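Let the Free Bus Stay Free

The town of Corstead has run its number 2 bus without a fare for three years. In October the council will vote on whether to bring back a charge of 60 cents a ride. I think it should vote no, and I say so as someone who drives to work most days and would never pay the fare either way.

The case for the charge sounds modest. Sixty cents is less than a candy bar. The route costs money, the people who ride it get the benefit, and a small payment would remind them that it isn't a gift. Brahim Tahiri, who sits for the north ward, put it that way at the last open meeting, and he put it well. I still think he is wrong.

Start with the cost of collecting. The buses on the route had their fare boxes taken out. New ones have to be bought, fitted, emptied, repaired and audited. The council's own paper puts the yearly take at $109,000 and sets a good part of that against equipment and cash handling in the early years. What is left would not pay for an extra evening run. It would go into the general fund, where it would be hard to find.
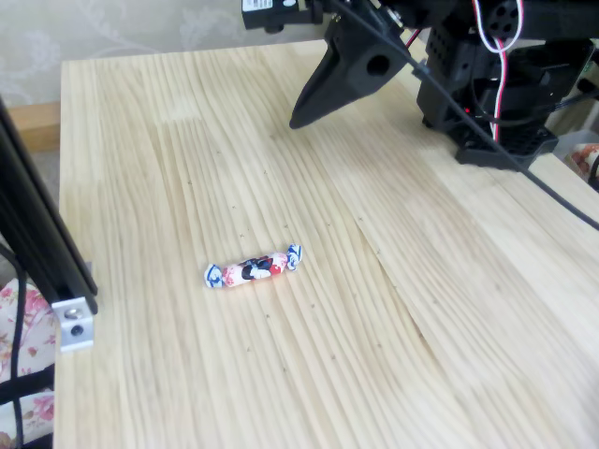 If the fare raises so little, why does the council want it?
Mostly because a free service looks like a soft spot in the budget, and a council that is about to raise parking rates wants to show that everybody is paying something.

I understand that. It is a political reason and councils are allowed to have those. But it should be argued in the open, and the paper does not argue it. It talks about "user contribution" for 27 pages and gives one paragraph to the people who might stop riding.

Some of them will stop. Latifa Benmoussa cleans offices at the Motden end of the line and takes four buses a day, two for work and two to get her son to his grandmother's. That is $2.40 a day. She told me she would walk the shorter leg and keep the money. She can do that in spring. In January it is a long walk on a road with no sidewalk past the Valente warehouse.

Then there is time. Before the fare was dropped, the number 2 was late more often than any other route in town. Boarding at the hospital stop could take several minutes while people looked for change or argued over an expired pass. Now they get on through both doors and sit down. Drivers like it. Dalia Cherkaoui, who has driven the route under both systems, wrote to the council that she would take the free bus over a raise. I doubt she would turn down the raise, but I see her point. 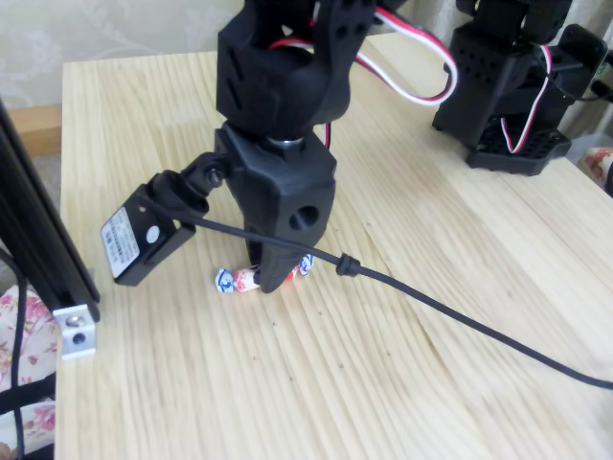

The other objection is about behavior. People say a free bus fills up with riders who have nowhere to go and stay on for the heat. It happens. I have ridden at night and seen a man asleep in the back row from one end of the line to the other. A fare of 60 cents would not have kept him off. If the council is worried about people with nowhere warm to sit in the evening, it could keep the library open past six.

We don't charge at the door of the library, or at the park, or for the use of a streetlight. We pay for them together and some of us use them more than others. A bus that goes to the hospital, the high school and the largest employer in town belongs on that list.

The council could find the same money by ending free all-day parking behind Town Hall. I park there myself.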